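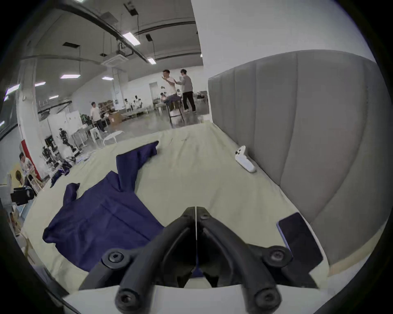
图3 床面，床单为浅灰绿色

3.2 卧室夜间热环境与寝具热阻

本节讨论Jeditz与Furnden两处住区的卧室夜间实测结果。入户调查共发放问卷2,166份，剔除缺项及前后矛盾者后，从愿意接受安装仪器的住户中选取212户布设温湿度记录仪，其中Jeditz 151户，其余位于Furnden。记录间隔为10 min，测点距地面0.6 m，避开外窗直射区与散热器上方。夜间时段统一取22:00至次日6:00，住户自报外出的夜晚不计入统计。

两处住区的围护结构差异较大。Jeditz以砖混多层住宅为主，外墙未做保温，外窗为单层玻璃；Furnden建成较晚，外墙设有外保温层，但卧室普遍朝北。供暖期内，Jeditz卧室气温的夜间降幅大于Furnden，降温主要集中在前半夜，后半夜趋于平缓。4月停暖后，两处的差距缩小，相对湿度则同步上升，Furnden底层住户尤为明显。

寝具热阻按被褥、床单、床垫三部分分别估算。被褥热阻依据住户填报的填充物种类和质量查表取值；床单较薄，单独贡献有限，仅在无被覆盖的情形下计入；床垫热阻按与人体接触面积折算。Grønli方法对三部分采用简单叠加，忽略覆盖率变化，在覆盖率较低时会高估总热阻。本文沿用其分项形式，另引入覆盖率修正，修正系数由Cloton实验室的暖体假人试验给出，试验工况见附录B。

修正后，估算的中性温度较修正前有所上移，与住户热感觉投票的吻合程度提高。在完成连续投票的117户中，偏差较大的样本多为使用电热毯者。电热毯的启停时间由住户自行填写，误差难以控制，故在后续回归中将此类样本单列，不与其他样本合并。

需要指出，投票在次日早晨填写，反映的是对整夜的回忆性评价，与瞬时热感觉并不等同。开窗行为同样依赖自报，未安装门窗磁传感器进行核对。上述两项对回归系数的影响在第4.1节中以敏感性分析的方式给出。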